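Idell dosing unit dumped its tank overnight — anyone else?

Stikville forums > Automation > Faults and safety

gus_nt
Morning all. Came in at 6 and the Idell had kept pumping after the cycle ended. Log says E-16, then nothing, then 11 retries. Low level float never tripped. Brown muck all through the corner behind it and up the wall. Power's off at the isolator now. Firmware is whatever Strickland put on in October. Anyone seen E-16 do this??

paddockrat
E-16 is comms timeout to the pump board. Should fail closed. Which relay board, the Bornstead one?

gus_nt
Yeah Bornstead, 4 channel. Counter on it says 2,073 cycles so hardly worn.

Cleanup so far, scrubbing the bin before I go near the wall:

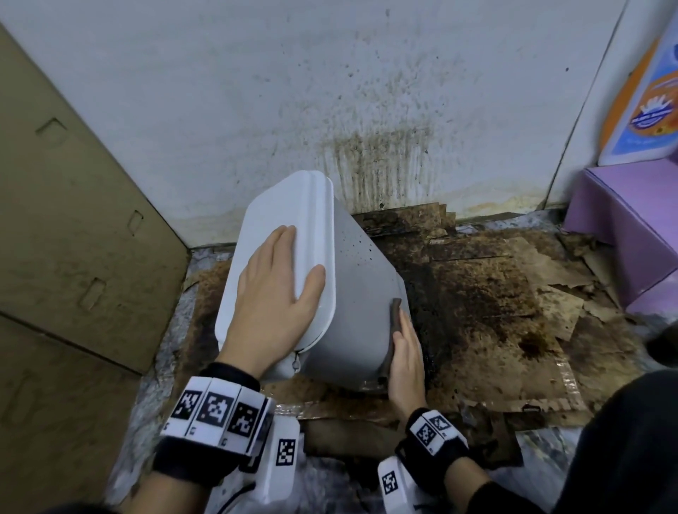 Outside of the bin getting a scrub, cardboard underneath is stuffed

Will pull the relay after smoko.

moth_wrangler
Welded contact. Seen it twice. Controller thinks it's dropped the pump out, pump doesnt care. Tap the relay with a screwdriver handle — power OFF — and meter it.

paddockrat
Don't tap it, you'll free it and lose your evidence. Meter first, then pull it.

moth_wrangler
Fair. Meter first.

kerbside_kel
Not sold on the relay. Retries in the log means the controller was re-sending START after each timeout. Old firmware did exactly that. Contact could be perfect and you'd still get a flood.

paddockrat
Retry is capped at 3 though

kerbside_kel
On the new one. He's got 11, so is it capped?

gus_nt
Ok metered it. Channel 2 open circuit with the coil off, clicks over fine on the bench. So not welded. Kel might be on the money.

moth_wrangler
Could still be sticking when it's warm. I'd bin it regardless, cheap part.

kerbside_kel
Bin it if you like but dont power that thing back up without a hardwired float in series with the pump. Software float is not a safety device, been saying this for years.

gus_nt
Agreed, float's going in. Emailed Strickland with the log, signed it off Gus Nguyen-Tran so if any of you work there, hi, please ring me. Wall needs roughly another hour I reckon, stain's gone down to the skirting.

paddockrat
Post the full log when you get a sec, want to see the timestamps on those retries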